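Plilterside sock sorting set, with notes on the wrist cable fault

Hi, and thanks for downloading this! I'm Raed Zein and I look after the Plilterside cell, which is two arms, one bench and a wooden organizer full of folded clothes. If you only want the clean data, skip down to "What to use" and ignore my rambling. If you want to know why there's a folder called suspect, keep reading, because that folder ate most of my February.

What's in the set

There are 62 episodes. In each one the arms pick up a folded item from the bench and put it into a free compartment of the organizer. Every episode has joint positions, gripper commands, motor currents for both wrists and one fixed camera view. The folder called birel holds the raw controller logs (Birel is just our name for the logger, it's a pile of scripts). The folder called turcotte has the same thing resampled so both arms share a clock. Most people want turcotte.

Episodes 1 to 40 were recorded before I knew anything was wrong. The other 22 came after the fix.

What went wrong

The short version: the left gripper opened by itself while holding things. It didn't happen every time, and never when I was standing there waiting for it. An item would come up off the bench fine, the arm would start to turn toward the organizer, and halfway through the left fingers would let go. The right arm kept going with its half of the cloth and dragged it over the dividers. Twice it hooked a divider hard enough to shift the whole organizer, and once I hit the stop button because the right wrist was still pushing down on the wood.

I blamed the software first, of course. I spent ages reading the grasp code, lowered the close speed, raised the grip force, and even rewrote the timeout. None of it helped. The logs said the gripper had been told to stay closed the whole time — and the position reading said it was open.

The purple cables run along the outside of each arm, tied to the white forearm, and then go up in a loop to the bracket on the wrist. On the left arm I'd pulled the loop too short. Past a certain wrist angle it tugged on the connector, the connection dropped for a moment, and the gripper controller restarted. Ours restarts open. I really should have known that.
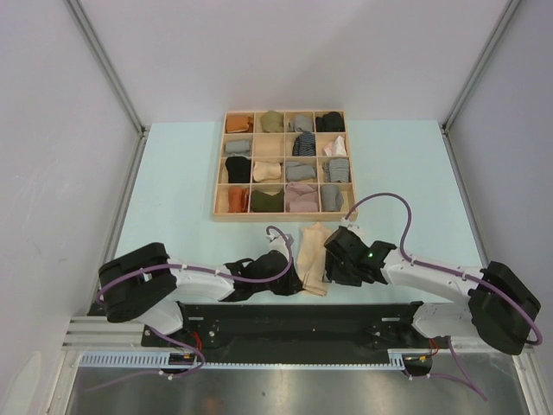
How I fixed it

I recut the left ties and gave the loop more slack, then turned the wrist by hand through its full range with the power off, watching the connector. After that I changed the restart behavior so the gripper holds its last position until it gets a fresh command. The right arm will now also stop if the left one goes quiet for more than 10 control ticks. That last change matters most to me, since the dropped cloth was an annoyance but an arm that keeps pushing with its partner gone is a real safety problem.

I ran the Vurnari test (our long wrist-twist routine) before recording again and got no restarts. I'm not calling it cured forever, cables move around!

What to use

Use episodes 41 to 62 for training. From the first batch, 6 episodes show a clear left gripper restart and those are the ones in suspect. They're great if you're working on fault detection, and pretty bad for anything else. The remaining 34 look okay to me, but I went through them by eye and by current trace, so a very short dropout could have slipped past.

Known leftovers

The left current channel has small gaps in the suspect episodes. I left them alone, please don't interpolate over them and then write to me about the odd spikes.

The organizer sits in a slightly different spot after each of the two shoves. Offsets are in the notes file next to the logs.

The folder name says socks but the items are mixed. I named it on day one and too many scripts depend on it now.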